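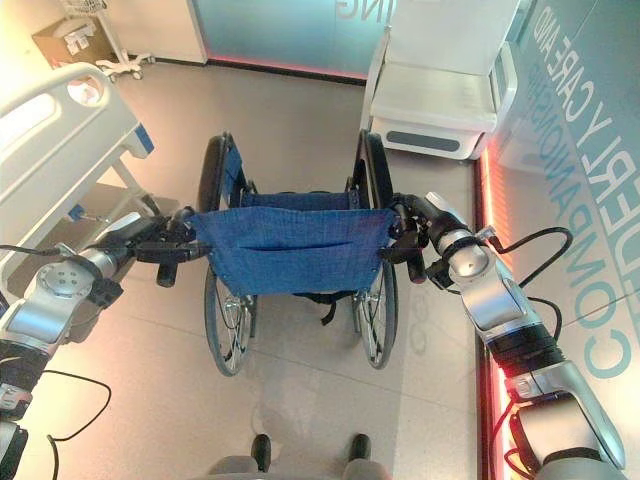
The Areton is a two-armed mobile base sold by Lamitz for care homes, rehab floors and laundry rooms. Most people who write to us want to know one thing first, which is whether it can do chores yet. The answer depends on the chore. Moving equipment is where it does best. A manual wheelchair has two push handles at a fixed width, and with one gripper closed on each, the arms and the base can move as a unit. Beds, linen and anything folded are harder, and we list them separately on this page so you can compare.

What it does now

Wheelchair transfer, unoccupied. The Areton takes an empty chair from one marked spot to another on a level, hard floor. It is not rated to push a chair with a person in it, and the software will not start the task if the seat is loaded.

Parking and fetching. Rolling stands, light carts and chairs can be returned to a set location at the end of a shift. Each item has to be taught once. Teaching takes a staff member with the handset and a clear stretch of floor.

Opening and folding a wheelchair. Supervised only. The machine can pull the seat up to start the fold, but it sometimes lets go before the frame closes. Someone should stand by to finish.

What it does not do yet

Making a bed. It can pull a flat sheet toward the foot of the bed. It can't tuck a corner in a way a nurse would accept.

Folding towels and gowns. It works on a bench with one item at a time, slowly. We don't sell it for this.

Stairs, thick carpet, door sills. None of these.

Lifting or supporting people. Not now, and not planned for this model.

Hands

The standard gripper is a plain clamp for handles and rails. It is the part we recommend for most sites. The Jiddale hand is an option for buyers who need to work with cloth, straps and small latches. It has four fingers in a row and a separate thumb, all in black, and one finger has a knurled grip surface on its upper segment. Woven fabric such as a seat or backrest is the kind of material it was designed for. It is slower than the clamp and needs more care. Keep it away from wet work.
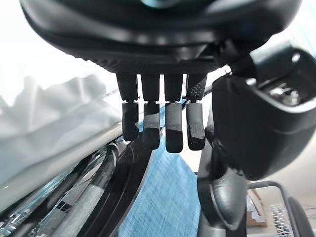 Choosing between the two

If your list is mostly chairs and carts, order the clamps. If you are running trials on linen or seat covers, order one Jiddale hand and keep a clamp on the other arm. Hands can be swapped on site with the supplied key. Both types cannot be fitted to the same arm at once.

Specifications

Arms: 2
Supplied grippers: 2 standard clamps
Optional: Jiddale hand, left or right
Grip cycles between service checks, standard clamp: 1,000
Grip cycles between service checks, Jiddale hand: 100
Floor type: tile, vinyl, sealed concrete
Supervision: one trained staff member in the same room

Trials and ordering

Site trials are booked through Ewurabena Tsikata in the Lamitz care equipment office. Send a floor plan and a list of the items you want moved, with the make of each wheelchair if you know it. The next trial places open in August. Spare fingers and clamp pads are stocked by Steinarsdóttir and can be ordered without a service contract.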